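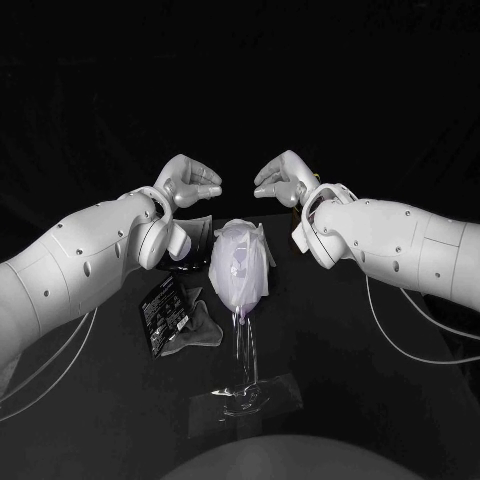 My aunt kept the ferry schedule for Plerisden taped inside the pantry door, long after the ferry had stopped going anywhere near Plerisden, and when she left me the house I didn't have the heart to take it down. It was the color of weak tea by then. You could still read the summer crossings if you held the door open toward the window, and I got into the habit of doing that in the mornings while the coffee made up its mind.

I had come in January, which everyone told me was the wrong month for it. The pipes knocked. The wind came off the water and found its way in under the back door, and I stuffed an old bath towel there and felt very capable. I had told the people at Hiteck I would be gone three weeks, long enough to sort the dishes from the papers and put the place up for sale, and I meant it when I said it. I even had a list.

The list began with the pantry, and the pantry was full of jam. She had made plum jam every fall from the tree by the fence, and given it to half the town, and still there were shelves of it, each jar with a strip of masking tape across the lid and a note in her slanting hand. Most of them only gave the year. But some went further, and those were the ones that slowed me down. "Rain all week." "Too sweet, but the neighbors were kind." "Made this batch at night." I sat on the step stool and read the lids the way you might read a stack of letters, and when I looked up the light had gone from the window and I hadn't had my lunch.

There was one jar at the very back, smaller than the others, and its lid said, "For the boat."

I took that one next door, wrapped in a dish towel, along with two of the ordinary ones so as not to come empty-handed.

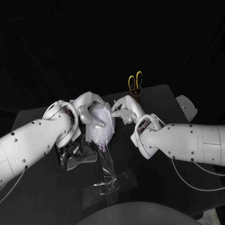 Well, my neighbor said, of course she knew about the boat, the whole street knew about the boat, and hadn't anybody ever told me? Your aunt was going to take that ferry across and stay, she said. She had her bag packed and a jar of jam in it for the landlady on the other side, and then she stood on the dock and watched it go. And don't ask me why, honey, because I asked her myself and she said the plums weren't all in yet.

She put the jar back in my hands and cut us each a slice of bread, and we had one of the ordinary ones with butter. It was very good jam. We talked about her tree, and her knee, and whether the town would ever fix the seawall, and it was dark when I walked home across the grass with the little jar in my coat pocket, bumping against my hip at every step.

I didn't sleep much. I kept thinking of my aunt at thirty or so, in the good green coat I remembered from the hall closet, with her bag by her feet. All my life I had thought of her as someone who stayed put the way a stove does. She sent five dollars on birthdays. She never once said she had wanted to be anywhere else – and maybe she hadn't, by the time I knew her well enough to ask.

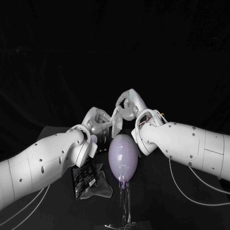 *Page last changed: January, 9 p.m.*

In the morning I drove down to the dock. The ticket booth was boarded up, and there was a man there scraping the hull of a boat called the Triris, which he used for taking people out to look at birds. I asked whether he ever went across to Plerisden. He said he could, if somebody wanted to, but there was nothing over there this time of year except a bakery and a church, and the bakery closed at noon.

I told him somebody wanted to.

It took most of an hour. The water was gray and lumpy, and he let me stand up front by him and talked the whole way about his daughter's wedding, the cake and the cousins and the tent that had to be moved because of the wasps, and I was grateful for every word of it. When we came in under the hill I could see the houses, set close together with their shutters painted, and smoke going straight up from two or three of the chimneys.

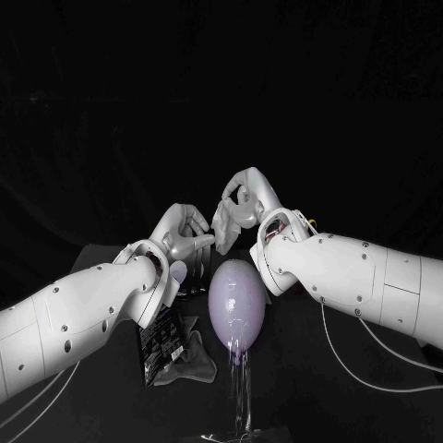

I had no landlady to look for, naturally. I didn't know which house it would have been. So I went into the bakery, where it was warm and the windows had steamed over, and bought a loaf and a coffee, and asked the girl at the counter if she would mind lending me a knife and a spoon.

The lid took some doing. She ran it under the hot tap for me, and tapped it all the way around on the edge of the counter, and on the second try it gave with a little sigh. The jam had gone nearly black. I was ready for it to be awful, and it was a bit strong, I'll admit, but there was still plum in there, way down. I gave the girl a taste and she made a face and then had another spoonful.

We left the rest of the jar on the counter, next to the sugar, for whoever came in. I rode home sitting on a coil of rope with the loaf under my coat, and that evening I called Hiteck and asked how they would feel about my being back a little later than I'd said. Then I went out with a flashlight to take a look at the plum tree.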